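Ticket: Success rate on small-object task dropped after relabelling
Project: Grunness
Opened by: Mervyn Dunmore
Assigned to: Rüdiger Heitmann
Priority: high (was "low" until it turned up in my draft results table)

Mervyn Dunmore
The policy trained on the July set does worse than the one trained on a much smaller set. Same network, same settings, same seed. The big set has 3,435 episodes and the small one has 2,102. I was under the impression that more data was the whole idea.

Failure looks the same every time: it goes down to the bracelet, closes the jaws a little early and lifts nothing with great confidence.

Rüdiger Heitmann
Did you train from Bulto or from the raw folders?

Mervyn Dunmore
Bulto. I followed the wiki.

Rüdiger Heitmann
The wiki is mine and it is out of date. Sorry. Can you run the alignment check on Bramwell and paste what it says?

Mervyn Dunmore
131 episodes flagged, all "gripper width leads image". Everything else passes. I looked at a handful and the width trace starts closing while the jaws in the video are still open.

Rüdiger Heitmann
OK. That's a clock offset between the gripper encoder and the head camera. The check only flags it above a threshold, so I'd expect plenty more sitting just under it. Try this:
1. Re-export with offset estimation on, per session and for each hand separately.
2. Leave smoothing off. It hides exactly the thing we want to see.
3. Retrain with 3 seeds. One seed is an anecdote.

Mervyn Dunmore
Step 1 fell over with "no reference event found". Do I need to clap the grippers together or something?

Rüdiger Heitmann
You did need to, at the start of each session. It's in the protocol, page two, in bold. Use the first full close of each hand instead. Less tidy but it works.

Mervyn Dunmore
I have now read page two. Re-export finished. The right hand was ahead in every session recorded after the Asel update, left hand fine throughout. Retraining now.

Mervyn Dunmore
August 10, 2026. All seeds done. The big set beats the small one on every seed and the early closing is gone from the rollouts I watched. The paper can go back to claiming what it claimed before, only this time with evidence.

Rüdiger Heitmann
Good. Keep the broken run, I want it in the appendix as an ablation on timing. Leaving this open until the wiki is fixed, so do check back in the spring. 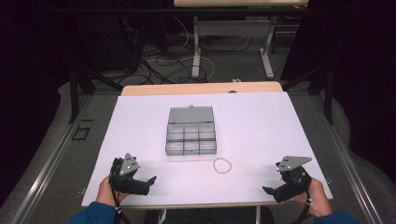
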